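Desmontar ordenadores con un brazo robótico: informe final del proyecto Mositz

Minttu Räsänen

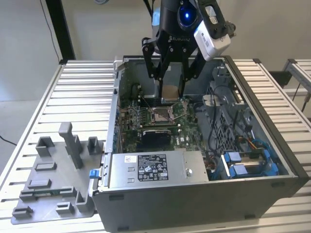

Cuando empecé el proyecto en julio pensaba que lo difícil iba a ser la visión. ¡Qué va! La cámara de la muñeca encontraba las ranuras de memoria bastante bien desde la primera semana. Lo que me ha quitado el sueño es el contacto: saber cuánto tirar, en qué dirección y cuándo parar antes de doblar algo.

La pregunta era sencilla de escribir: ¿se puede aprender a extraer componentes de una torre de sobremesa a partir de demostraciones humanas, sin programar cada movimiento a mano? La torre se trabaja tumbada, sin el panel lateral, con la pinza entrando desde arriba. Lo que sale va a una bandeja impresa en 3D que tuve que rediseñar más de una vez (la primera versión tenía las ranuras tan justas que ni yo conseguía meter las piezas con la mano).

Método

Grabé 1418 demostraciones por teleoperación con Vulonier, el programa que usamos en el laboratorio de Riihimäki. En cada una guardé la imagen de la muñeca, la posición de las articulaciones y la apertura de la pinza. Después entrené dos políticas: una solo con imagen y posición, y otra a la que añadí la fuerza estimada en la muñeca. La red es la misma en las dos, que si no luego no hay quien compare nada.

Para evaluar hice 112 intentos, repartidos a partes iguales entre las dos políticas. Di por bueno un intento solo si la pieza acababa en su sitio de la bandeja y yo no tocaba nada por el camino. Un poco estricto, lo sé, pero al principio contaba también los «casi» y los números no querían decir nada.

Resultados

La política con fuerza ganó con claridad en la extracción de módulos de memoria. La otra tiraba en diagonal, se atascaba y seguía tirando tan tranquila — tuve que pulsar la parada de emergencia más veces de las que me gustaría reconocer. En la colocación, en cambio, casi no hubo diferencia. Los fallos venían del agarre: si la pieza quedaba girada entre los dedos, ya no entraba en la ranura.

También probé a mezclar mis datos con los del grupo Darnen, grabados con otra pinza. Empeoró todo. Sospecho de la calibración de la cámara, aunque no me dio tiempo a comprobarlo.

Lo que queda pendiente

Me falta probar con torres de otros modelos y medir el giro de la pieza después del agarre, seguramente con una segunda cámara fija. Y los cables: de momento los aparto yo antes de empezar, así que el sistema todavía no sabe qué hacer con uno cruzado delante de la ranura.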